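Hillix questions laundry-folding claims, publishes its own count from 2110 folds

T-shirts that start in a heap take longest, says household testing firm, and no folding method it tried changed that

Saturday, December 26, 2020 – Hillix, which tests household goods and housekeeping advice for retailers, today released the results of a study of T-shirt folding. The company set out to check claims made by sellers of folding boards, drawer dividers and paid tidying courses. Most of the claims did not hold up well.

The study covered 2110 folds of ordinary cotton T-shirts, carried out over 26 working days on flat tables at the company's test rooms in Turcotte. Shirts were laid down two ways: spread flat by hand, or dropped in a heap as they would come out of a basket. Testers timed each fold from the first touch of the cloth to the finished stack.

"The advertising always starts with a flat shirt," said Vojtěch Čierny, who led the study. "Sleeves out, hem straight, print facing down. I have never taken a shirt out of a dryer in that condition and I doubt the people selling these boards have either."

Folding a shirt that was already flat took very little time by any method, including no method. Most of the work came earlier, in finding the hem, pulling out the sleeves and getting the cloth to lie in one layer. None of the 292 folds done with a plastic folding board showed a saving at that stage. The board can only be used once the shirt is flat.

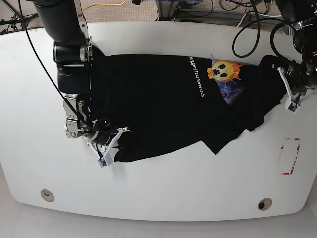
A black T-shirt with a "HuggingFace Research" print, bunched and creased on a white table.

Printed shirts were a separate question. Several courses tell customers to use the print as a guide and to square the fold around it. Hillix found this advice useful in some cases and a nuisance in others. With a large print, testers could usually tell front from back at a glance. With the shirt in a heap, much of the design was often hidden under other layers, and a few visible letters gave little help in finding the collar. Dark shirts were the slowest of all, in the testers' opinion, though the company did not record color in a way that would let it put a figure on that.

The Drultier method, sold as a weekend course and advertised as a way to "halve your laundry time," was used for 102 folds by testers who had completed the course. They folded neatly. They were no faster than the testers who had been given no instruction, and two of them were slower, apparently from stopping to remember the order of the steps.

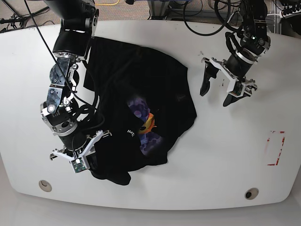 A heap can be opened out from a sleeve, from the hem or from the shoulder seams, and every course has a firm opinion about which is right. Starting from the shoulder seams gave the most even result once the seams had been found. Finding them was the trouble. Testers who simply took hold of the nearest edge and worked along it finished in much the same time, with a few more creases.

Hillix also looked at the claim that folded shirts should stand upright in the drawer. Upright shirts were easier to see and pick out. They also fell over when the drawer was half empty, a point missing from every brochure the company reviewed. Festesell, which makes a set of dividers meant to prevent this, supplied samples for the test. The dividers worked with thick shirts and let thin ones slump.

Čierny said he expects objections from course providers and has some of his own. The testers were adults used to doing laundry, every shirt was cotton, and no one was folding with a child or a dog in the room. The study did not cover fitted sheets. "I was asked to include them," he said. "I would want a bigger budget."

The company is not recommending a method. Shoppers who enjoy folding boards should feel free to keep using them, and those considering a paid course may want to ask the seller whether the demonstration begins with a heap – and to walk away if it does not.

The full results, including timing sheets and the instructions given to testers, are available on request from the Hillix press office in Turcotte.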